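DEVHOLM — Voters in the Devholm school district approved the district's operating budget in April by a vote of 872 to 573, ending two months of debate over bus routes and the middle school music program.

The result means the district will keep all 14 of its current bus routes. An earlier draft of the plan would have cut two of them.
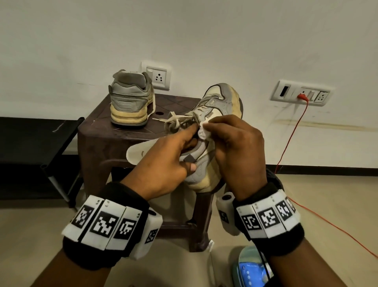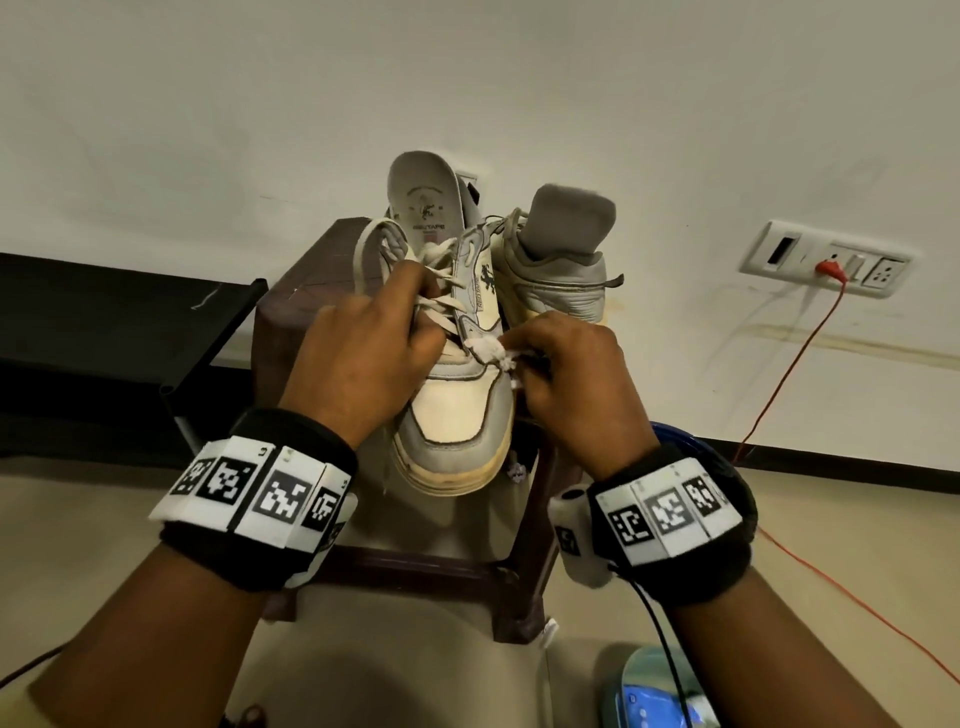
*Cleaning a worn sneaker with a small white cloth or tissue.*

Superintendent Roya Moradi told the school board the morning after the vote that the district would begin filling open jobs right away. Six positions have been vacant since winter, among them a bus driver, a school nurse and a part-time reading teacher at Tandov Elementary.

"We held off on hiring until we knew where we stood," Moradi said. "Now we can post those jobs and have people in place before classes start."

The approved budget also restores the middle school band program to five days a week. It had been reduced to three days last fall after a teacher retired and was not replaced. Parents raised the issue at both public hearings, and several students spoke in favor of bringing back the full schedule.

Most of the increase in spending comes from health insurance and heating costs, according to the summary handed out at the polls. Salaries will rise under the second year of a contract the board signed with teachers last summer. The board left the supply budget flat for each school and put off replacing the high school's gym floor — a project that has now been delayed three times.

Not everyone at the hearings supported the plan. Some residents of the Dehghan Road area said their property taxes had gone up faster than those in the village, and asked the board to wait on new spending until the town finishes its property review. Board members said the review would not be done in time to affect this year's bills.

A separate question on the ballot, which asked whether the district could move money from its reserve fund to repair the roof at Tandov Elementary, also passed. Work on the roof is expected to begin after school lets out for the summer. The district has not yet chosen a contractor, and bids will be opened at the board's next regular meeting.

The meeting starts at 6:30 p.m. in the high school library and is open to the public. Copies of the full budget are available at the district office and at the town library.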